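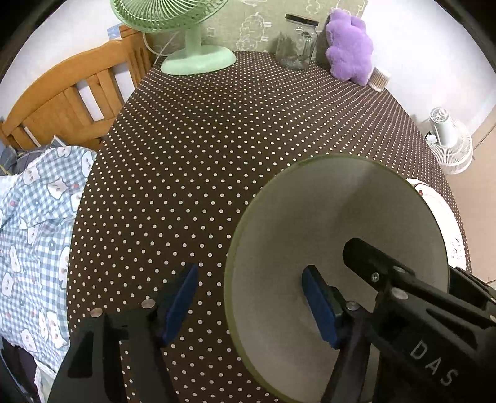
A price comparison site for used phones and electronics makes its money when you click through to a buyer, and you should read every number on it with that in mind. The word "best" on such a page means best among the buyers who pay to be listed. Resale value is also a slippery thing outside electronics. Take a white plate with thin dark line drawings on it: two secondhand shops may offer very different money for it, and neither has to show you how they got there. Phone buyers at least publish a figure. Whether you get that figure is the subject of this handout.

Reading a quote

We'll use the Skodico listing from the course packet. The headline offer is $200 for a phone in "good" condition. Now find the definition of good. On the Skodico page it sits two clicks away and rules out any mark on the screen "visible in normal use." Who decides what normal use is? The buyer does, after your phone has arrived.

Multuvgate handles this differently, and I'm not convinced it is better. It asks 3 questions and gives a quote at once. The questions are so broad that almost any phone could be marked down later.

Terms to look for:
Quote lock: how many days the price holds, and whether the clock starts when you order or when they receive the phone.
Revised offer: how long you have to refuse it. Silence is usually treated as a yes.
Return postage: who pays if you refuse.

About those reviews

Moulin advertises 3,401 happy sellers. Ask what was counted. A completed sale and a happy seller are two separate things, and the page gives no source for the number. The Plurerberg page has a star rating with no link to the reviews behind it. I would give both claims zero weight.

For next class

Get quotes for one phone from 2 buyers, using the same honest answers for each. Print the full terms, mark the sentence that lets the buyer lower the price, and bring both copies. Don't send the phone anywhere yet.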